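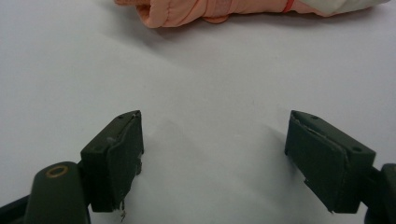 Search tickets

Ticket: Gripper width estimate drifts on plain white tabletop
Component: jilamari-perception / width_estimator
Reported against: Cirnham handheld gripper, calibration from January
Status: Open, workaround available
Last updated: 25 March 2026

Summary
The estimated finger opening creeps downward while the gripper is held still and fully open over a white surface. Drift starts after about 200 images. On patterned surfaces the same build holds steady.

Steps to reproduce
1. Start the logger with the default profile.
2. Open the fingers fully and hold over a white tabletop.
3. Record 3000 images.
4. Plot width_est against image index.

Log excerpt
WARN width_estimator: edge confidence below threshold, using previous contour
WARN width_estimator: contour merged with low-intensity region
INFO width_estimator: state OPEN -> PARTIAL

First findings
The segmenter is taking part of the finger shadow as finger. Auto exposure then settles on the white background, the dark pads lose contrast against the shadow, and the merged contour gets carried forward as the new prior. Each bad contour makes the next one easier to accept. The planner sees PARTIAL and refuses to start an approach.

Replaying the same recording with the prior disabled removes the drift but adds jitter. Smoothing over 9 images hides most of the jitter. It also delays the close event, so that setting was not merged. 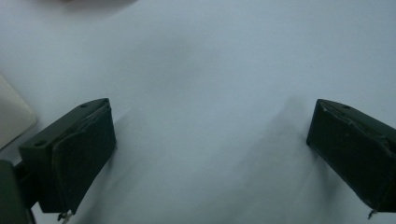 Can the shadow be handled by raising the segmentation threshold alone?
Raising it shrinks the merged region but also erodes the pad edges, so the width then reads high. Leave the threshold at default and reset the prior instead.

Workaround
Set prior_reset_interval to 500 and lock exposure before recording. Morgan profile users need to set both keys in the local override file, as the profile ignores the global one.

Pending
- Shadow mask in the Grindard branch, needs a replay test
- Check whether the planner should accept PARTIAL when no contact is reported
- Regression recording on a white surface, to be added to the nightly set

Related tickets
Exposure lock lost after logger restart
Morgan profile ignores global overrides
Close event reported late with smoothing on
Replay tool drops last image in recording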